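The Trial Period

The man from Borker said the service could be stopped after 52 days and no money would be asked. Anca Bogdan signed two papers and put her copy in a drawer. She did not tell her sister the price.

"It will do the books first," he said. "Books are easy to begin with. In October we can speak about dishes."

Anca had 300 books from her father, and she had promised the library in Brelham that each one would be looked at before it went there. She was 72 and her wrists were bad. So the robot would pick up and put down, and she would sit in the next room with her tea and watch on the screen, and say yes or no. The service was called Purnetent. She thought it was an ugly name, but she learned to say it.

On the first morning she opened the page where the pictures were kept. 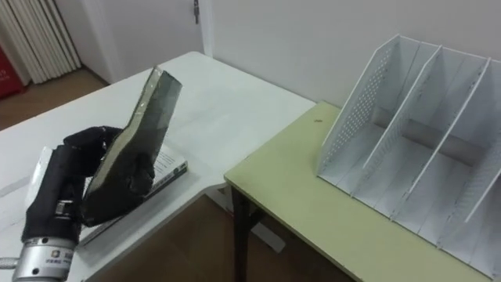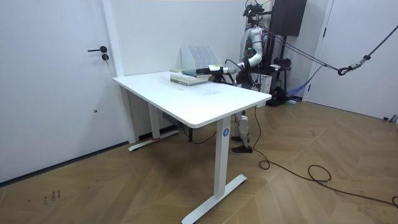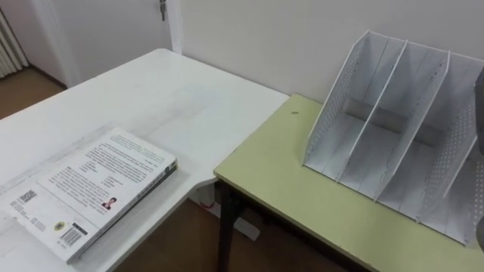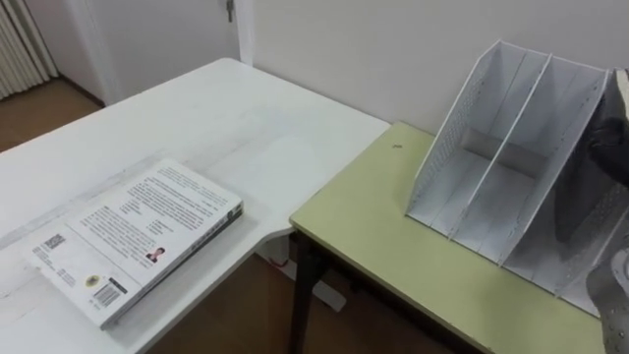 She wrote "yes" in the small box and waited. Then she took it away again and wrote "please slower". Her father always read the back of a book before he bought it, standing in the shop with his coat on, and she wanted to read also.

The telephone rang. It was Roxana Surdu from the library.

"How is your machine?" Roxana asked.

"It is polite," said Anca. "How many books can you take this month?"

"All of them, if you are ready."

Anca looked at the screen for some time. "Not all," she said. "I will keep a few."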